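Section 4. Work surface, clearances and handling of the gripper

4.1 Scope

This section covers preparation of the work surface, checks on the gripper before a session, and the rules for moving a hand-held gripper over and near table edges. It applies to the Nikum hand-held gripper in all finger versions. Arm-mounted use is covered in Section 7. Where site rules are stricter than this section, the site rules apply.

In this section, "must" marks a requirement and "should" marks a recommendation. "Operator" means the person holding the gripper. "Session lead" means the person named on the session sheet.

4.2 Preparing the work surface

1. Select a table that does not rock when leaned on at any corner. Adjust the feet or change the table.

2. Clear the surface completely. Cups, phones, pens and cable ends must be removed, including those outside the planned working area.

3. Wipe the surface with a dry cloth. If a cleaner is used, let the surface dry before the gripper is brought to it.

4. Mark the working area with low-tack tape if the task sheet calls for marks. Do not mark laminate or varnished wood with ink.

5. Move chairs back so that the operator can walk along at least two sides of the table.

6. Route the data cable behind the operator. The cable must not cross the working area or hang in a loop below knee height.

Note: High-gloss and glass surfaces can produce reflections that interfere with tracking. A matte surface is preferred. See 6.3 for the reflection check.

4.3 Checking the fingers

Carry out this check before the first session of the day and after any drop or hard contact.

1. Power off the gripper and wait for the status light to go out.

2. Hold each finger block and try to move it by hand. There should be no play at the screws.

3. Inspect the inner faces for grit, tape residue and raised edges. Clean with a soft brush. Do not use solvent on plastic parts.

4. Inspect the outer corners. Scuffing is acceptable. Cracks are not. A cracked finger must be replaced before use.

5. Check that no screw head or insert stands above the surface around it.

6. Close the fingers slowly on the 9 mm gauge block supplied with the unit. Both faces must touch the gauge along their full length. If one end is open, repeat the alignment procedure in 5.2.

Caution: Do not tighten finger screws with a powered driver. The threads can strip, and a stripped insert cannot be repaired on site.

4.4 Working near an edge

For the purposes of this manual, the edge zone is the strip of table surface within 50 mm of any edge, together with the space directly beyond it. Most finger damage reported under the service plan has come from contact in this zone, usually with the side of the tabletop during a downward move.

The edge zone begins before either finger leaves the surface. Operators tend to judge position by the finger they are watching, and the other finger may already be over the floor. Both fingers must be considered when the approach is planned. The gap between them does not count as clearance.

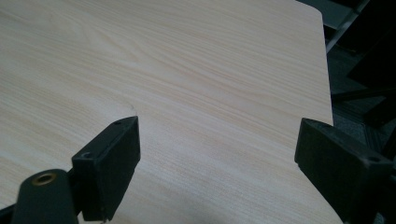

Noeline Henare objected to the width of the zone during review of this section, writing that 50 mm is too generous for small tables and leaves so little usable area that operators will ignore the rule. She asked for 21 mm with a slower approach speed.

The limit was kept at 50 mm for general use. The reduced limit of 21 mm is permitted under the following conditions, all of which must be recorded on the session sheet:

a. The task cannot be done on a larger table.
b. The session lead has approved the reduced limit for that task.
c. The operator has completed the edge exercise in Appendix B.
d. The fingers are kept open and empty while crossing the edge, unless the task itself requires an object to be carried across.

4.5 Approach and withdrawal

1. Raise the gripper clear of the surface before moving it sideways into the edge zone.

2. Stop above the target position. Confirm the position of both fingers relative to the edge.

3. Lower the gripper at a steady rate. If either finger is beyond the edge, stop before its tip reaches the level of the tabletop.

4. Complete the grasp, push or placement.

5. Raise the gripper vertically before withdrawing. Do not drag the fingers across the edge.

6. If contact is felt at any point, stop, lift, and inspect the fingers as described in 4.3. Note the contact on the session sheet even if no damage is found.

Warning: Keep the free hand out of the space between the fingers whenever the gripper is powered. The closing force is enough to bruise. Do not steady an object with the free hand inside the gap.

Warning: Nobody may reach under the table while the gripper is in the edge zone.

4.6 Floor and surroundings

Objects that fall from the edge zone should be left on the floor until the gripper has been raised and the operator has called a stop. The session lead picks them up or sends someone to do so. The operator does not bend down with the gripper in hand.

Dark furniture and dark flooring beyond the table can lower the contrast available to the tracking camera. If the tracking indicator shows amber near an edge, add light on that side or move the table. Do not place loose sheets or cloths on the floor to brighten the background. They are a slip hazard.

4.7 Surface marks

Record existing marks on the tabletop before the first session at a new site. A sketch on the back of the session sheet is sufficient. Claims for surface damage are handled by Wunditz and cannot be settled without this record.

If the fingers leave marks during use, stop and check the inner faces and lower corners for grit. Fit the soft covers (part list, item 2) before resuming on the same table.

4.8 Records

The session sheet must show the table used, the edge limit in force, the result of the finger check, and any contact. Sheets are kept with the unit until its next service. Units on loan through Alcantara travel with a copy of the last sheet in the lid pocket of the case.

Changes to this section

Aug 11, 2020: Edge zone defined. Reduced limit added to 4.4. Wording of the second warning in 4.5 revised by Itsuki Ikeda. Step 6 of 4.3 now refers to the gauge block in place of the feeler strip, and the strip is no longer supplied.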